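**Ticket: Power cables missing from returned kit boxes, and boxes that won't stay shut**
Opened by: Róisín Brennan
Assigned to: Ultan Phelan
Location: Dirville, green table
Status: Open, waiting on Brusitz

**Róisín, 9:40 am**

Hi Ultan! Sorry to land this on you first thing, and sorry in advance for the length, you know how I get. Plostska wrote in again to say that the kits they received in July were a bit of a lottery. One site opened a box and found a whole nest of cables in it, and another opened theirs and found only the cardboard. They were very nice about it (they always are), but they have 75 kits on order and I would love for the next lot to go out with one power cable in each box, neatly coiled, plug where you can find it.

I've been at the packing table since eight. I started with a box, put in one cable, looped it up loosely and left the plug on top so whoever opens it sees the prongs right away.

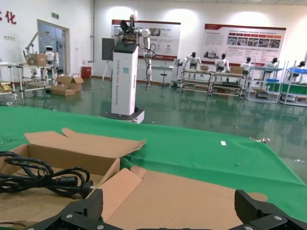
The instruction sheet we got from Fashola says to wind the cable tightly and tuck the plug underneath, and I really think that's half our trouble. A tight coil springs open the minute you let go of it, and then it pushes up on the lid, and then the front tab pops out. I tried it their way several times and had to chase the lid every time. Looser loops, laid flat, and the lid goes down like a lamb.

**Ultan, 10:25 am**

Morning Róisín, no apology needed, this is a lovely clear report. A few things to try while I look at the stock sheet:

1. Fold the side flaps in before the lid comes down. If they're left out, the lid catches on them.
2. Press the front edge straight with your thumbs. Those trays are soft and they crumple if you lean on them.
3. Keep empties and filled boxes apart. I suspect that's how an empty one got sealed up and sent.

The sheet says we received 73 cables against 75 boxes, so we're 2 short before we even begin. That might explain a good deal! Could you check whether any box has taken more than its share?

**Róisín, 11:10 am**

Well, you were right to ask. I opened up a pair and set them next to each other to compare.
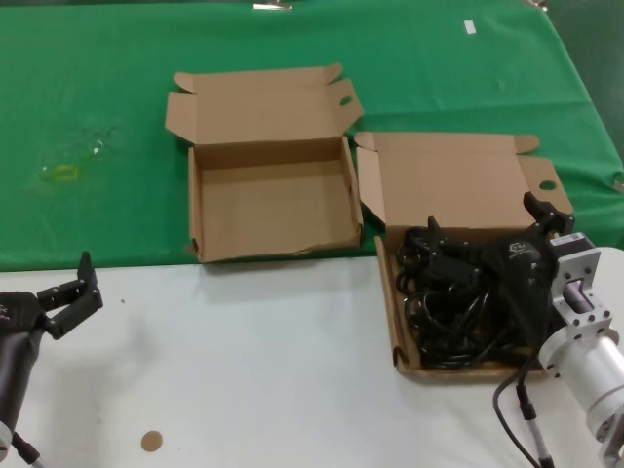
So we've got both of Plostska's complaints on one table, the bare one and the overstuffed one. I'm going to take the full one apart, very patiently, with a cup of tea standing well away from it. The cords have worked themselves into a proper knot, and I don't want to tug in case I bend something.

Your tip about the side flaps helped a lot, by the way. The crumpled edge is a different story. I can coax it mostly flat, but it keeps a bit of a wave, so I'd like to keep that box for in-house use and not send it to a customer.

**Ultan, 1:15 pm**

Agreed, keep it back. I've asked Brusitz for replacement trays and the missing cables. They have more than 1,000 of the trays in the warehouse, so I don't expect a long wait there, though they were vaguer about the cables.

In the meantime, could we make the right-hand end of the table the packing spot? One box there at a time, lid open, and everything else goes somewhere else until it's that box's turn.

**Róisín, 2:05 pm**

Done, and it's much calmer already. The little yellow tape square on the cloth can stay where it is; I've grown used to lining things up by it. I did have a go at the dark stain with a damp rag and got nowhere, so if you know a trick for green cloth, please share.

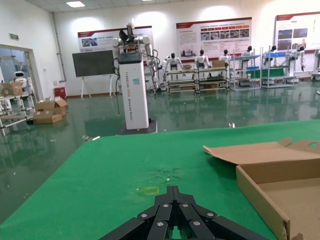 *Green table with an open box at the right-hand end, tape square and stain on the cloth.*

Leaving this open until Brusitz confirms the cables. I'll write to Plostska this afternoon and let them know we've found the mix-up.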